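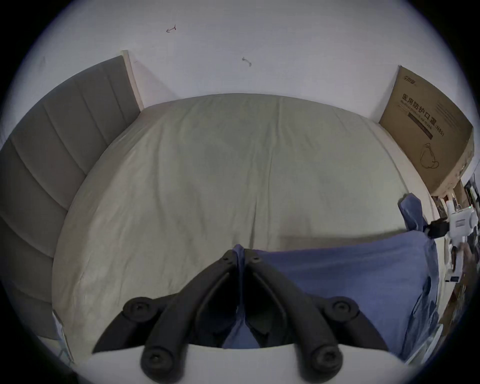
Bed station, gripper fingers down on the blue cloth.

Equipment planning FAQ — handheld grippers and cloth stations

Last touched in February. Prices move, so check with purchasing before you quote anything from this page. If your question isn't here, put it on the planning sheet and it'll get added when there's time.

What do I need to budget for at minimum?

One pair of handheld grippers, a head camera, chargers, storage, a surface to work on, cloth. Plus a spares line. The spares line is the one that gets cut and then comes back as an emergency request in the second quarter, so please don't cut it.

Do I need a pair? Can we start with one gripper?

Get the pair. You can do some pick and place work with one hand but for anything with fabric you'll be back asking for the second one, and shipping twice costs more. Flaleck sells singles at a worse price anyway.

Flaleck or Sinex?

Both are on the approved list. Short version:
Flaleck — lighter, better trigger, fingers are sold as a complete set only.
Sinex — heavier, you can buy single linkages and screws, slower to ship.
If your group has long sessions, Flaleck. If you're far from a parts shelf and handy with a screwdriver, Sinex. Don't mix them at one station. Calibration files are seperate and people load the wrong one.

How many pairs per station?

One in use, and one spare pair shared between two stations. Kurnthorpe runs a spare for every station and likes it but they have the money. Start with shared.

What's the lead time?

Flaleck has been shipping in 31 days. Sinex won't commit to a date on the quote, so plan for longer. Nothing ships until the PO number is on the quote. Email approvals don't count.

Can we buy real furniture for the home stations?

Yes. Goes under fixtures, not equipment. A plain bed frame and mattress is fine, doesn't have to be nice, get something you can carry up stairs. Bedding is a consumable. Buy more than one color of fitted sheet, and put it all on the same order as the garments so there's only one receipt to chase.

Table or bed for the first station?

Table is cheaper and takes less floor. Bed is closer to what most of the household requests are asking for. If the budget only covers one and your task list says "laundry" anywhere on it, do the bed. Mattress height matters more than size. Operators reach down and forward all session and a low bed is hard on the back — try it with the grippers in hand before you order the frame.
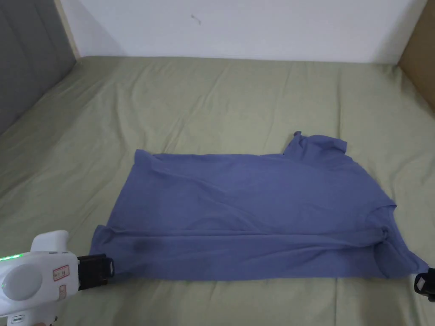
Garments get underbudgeted every single time. The line we use is $400 per station for the first order, and that covers shirts, towels, a few heavier things. Don't spend it all on new stuff, thrift store is fine and gives you more variety. Cheap knit shirts are the ones to have the most of. A T-shirt laid out sideways with a jaw at each end of its bottom edge gets its corner drawn out to a point like the blue one there, and knit that gets pulled on all day won't keep its shape. Wrinkles are fine, leave them in. Write down the fabric type when you buy, you will not remember later.

Who pays for laundry?

Your group. Put it under services. If the building has machines you can use, great, still put in detergent.

What counts as a spare part and what counts as equipment?

Fingers, screws, pads, straps, cables, batteries are spares. Whole gripper, camera, recorder, computer are equipment and need a tag. If one item is under $50 you can put it on the card without a quote. Over that, quote. Please don't split an order to get under the limit, it gets caught and then the whole thing is held.

How long do the fingers last?

Depends what you do with them. Cloth is easy on fingers and harder on the joints, all that open and close. Check the pivot screws at the start of each session. A loose pivot shows up as slop at the tips and then you have a bad batch of recordings to throw away, that's the real cost, not the screw. Plan on one replacement set per pair for the year and adjust after that.

Do we need extra lighting?

Probably not. Try the room as is first. Soft even light from overhead is what you want. If there's a window with direct sun, get a blind, cheaper than lamps.

What about the wall behind the station?

Plain is best and a few scuffs don't matter. Please don't put repainting in an equipment budget. It will get sent back. Facilities does that.
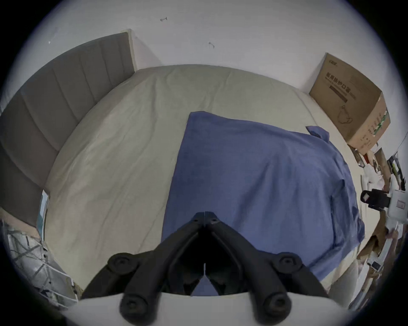
A reader from the Fashola site wrote in to say that the part missing from this page is storage: "We priced the grippers to the dollar and didn't put in one shelf. Everything ended up next to the bed and we lost most of a morning looking for a charger." Fair point. So, storage: two shelving units per station, one for cloth and one for gear, plus lidded bins. Adding it to the template now. Old shipping cartons are okay for cloth if you label them, but don't keep batteries in them.

How much floor space?

Enough to walk down at least one long side with both arms out. Measure before ordering. A bed pushed into a corner saves floor but you lose access on two sides, so the operator ends up doing everything from the same spot. OK for some tasks, not for making the bed.

Can we rent instead?

Sinex does a rental, six month minimum. Makes sense if you're funded for one season and that's it. Otherwise you'll have paid for the grippers by the end of the second term and still have to give them back. Rental doesn't include fingers — read the sheet.

Should the arm go in the same request?

No. Separate request, separate approval, longer form. The arm needs a mount, a power check and a safety sign-off, and if it's in the same request the handhelds wait for all of that. Send the handheld request first and get people recording while the other one crawls through.

What do reviewers send back most?

Missing shipping. Missing tax on fixtures. No spares line. "Misc" with a number next to it. Station count on page one not matching the station count in the table, check that one twice.

Can I reuse last years template?

No, the account codes changed. Get the new one off the shared drive, the file with Kurnthorpe in the name is filled in all the way and you can copy the layout. Don't copy their totals.

Training time, is that equipment?

No. Labor. But put the date in so we know when the gear has to be there.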